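Lasst die Tischplatte in Ruhe

Ein Plädoyer gegen das Abschleifen, das Ölen und vor allem gegen das schlechte Gewissen

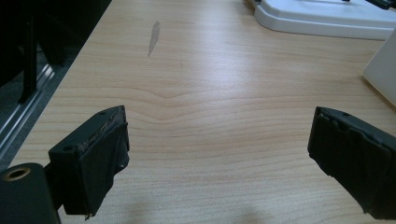 Wie oft muss man einen Tisch eigentlich pflegen?

Viel seltener, als im Prospekt steht. Feucht abwischen, trocken nachwischen, fertig. Alles andere ist Hobby.

So. Damit könnte der Text zu Ende sein, aber ich hab mich die letzten Wochen zu viel geärgert. Angefangen hat es mit einem Fleck. Graues Ding, länglich, leicht schräg, mitten in der hellen Maserung. Keine Ahnung, seit wann. Besuch da, Kaffee, und dann der Satz: »Das würd ich ja mal wegmachen.« Würdest du. Aha.

Seitdem sehe ich überall Tischpfleger. Im Netz, im Baumarkt, in der eigenen Familie. Es gibt Leute, die legen unter ihr Glas einen Untersetzer und unter den Untersetzer ein Deckchen. Die haben einen Tisch für 2262 Euro und essen davon wie im Museum. Kein heißer Topf, keine Zeitung (Druckerschwärze!), die Kinder bitte am Beistelltisch. Wozu dann der Tisch?

Mein erster eigener war ein Arkby, gebraucht, 200 Euro mit zwei Stühlen. Holzoptik, hell, irgendwo zwischen Beige und Honig. Ich hab daran Steuer gemacht, Teig ausgerollt, Fahrradketten auseinandergenommen. Ja, Fahrradketten. Mit Pappe drunter, meistens. Der Tisch hat 17 Jahre gehalten und am Ende war nicht die Platte hin, sondern ein Bein. Die Platte war fleckig und vollkommen in Ordnung.

Es gibt ja einen Unterschied zwischen dreckig und benutzt, und der geht gerade verloren. Dreckig klebt. Dreckig riecht. Dreckig gehört weg, da diskutiere ich nicht, am besten gleich und nicht morgen früh. Aber eine Verfärbung, die weder klebt noch riecht noch abfärbt, was will man von der? Die tut keinem was.

Trotzdem wird geschrubbt. Mit Natron, mit Zahnpasta, mit diesen weißen Schwämmen, die nichts anderes sind als sehr feines Schleifpapier. Wer das auf einer beschichteten Platte macht, hat hinterher keinen Fleck mehr, sondern eine matte Stelle. Die sieht man dann jedesmal, wenn die Lampe an ist. Den Fleck hätte man im Gegenlicht gar nicht bemerkt. Überhaupt, Licht: Die meisten Tischprobleme sind Lampenprobleme. Deckenlicht von oben, alles spiegelt, jede Schliere ein Drama. Lampe tiefer hängen, wärmere Birne rein, Problem weg. Kostet weniger als die Politur.

Umesh Dixit hat mir da widersprochen, und zwar heftig. Er hat einen Massivholztisch von Benden und ölt den jedes Jahr im November, einen ganzen Samstag lang, Fenster auf, Jacke an. Das sei keine Arbeit, sagt er, das sei Respekt vorm Material. Gut. Geöltes Massivholz braucht das auch ab und zu, zugegeben, das trocknet sonst aus. Aber die halbe Republik sitzt nicht an geöltem Massivholz. Die halbe Republik sitzt an Laminat, Furnier mit Lack, irgendwas Beschichtetem – und kauft dafür Öl. Das zieht da nicht ein! Das liegt obendrauf und schmiert, und dann kauft man einen Fettlöser gegen das Öl.

Ich hab so eine Flasche selbst im Schrank gehabt, Barta Holzbalsam, 300 Milliliter, hat nach Orange gerochen. Zweimal benutzt. Beim zweiten Mal ist mir ein Brief festgeklebt.

Was mich daran wirklich stört, ist nicht das Geld. Es ist dieses Bild von Möbeln als etwas, das man eigentlich nur verwaltet. Für wen denn? Für den Wiederverkauf? Versuch mal, einen Esstisch zu verkaufen. Da kriegst du drei Nachrichten mit »letzte Preis« und einer kommt dann nicht. Den Werterhalt kannst du vergessen, den hat der Tisch beim Rausrollen aus dem Lager verloren.

Und dann die Maserung. Alle lieben die Maserung. Wellen, Bögen, hier eine Spitze nach unten, da ein Schwung, je unruhiger, desto lieber, da wird im Laden minutenlang mit der Hand drübergestrichen. Das darf alles sein, weil es von Anfang an drauf war. Kommt nach dem Kauf ein Strich dazu, ist es ein Schaden. Leuchtet mir nicht ein. Hat mir noch nie eingeleuchtet.

Meine Schwester hat einen Hustov mit Brandfleck vom Raclette. Da steht seit Jahren der Brotkorb drauf, immer exakt da, und wenn jemand den Korb verschiebt, schiebt sie ihn zurück. Mitten im Satz. Ich hab ihr gesagt, stell ihn doch woanders hin, es weiss eh jeder Bescheid. Macht sie nicht.

Also mein Vorschlag, ganz praktisch. Krümel weg, Klebriges weg, Nasses sofort weg, besonders an den Kanten, da quillt es nämlich wirklich auf und dann ist tatsächlich Schluss. Kanten sind das Einzige, wo ich streng bin. Den Rest lassen. Mein grauer Fleck bleibt, den Kaffee gibts trotzdem, und wer ihn wegmachen will, kann stattdessen gern das Geschirr nehmen.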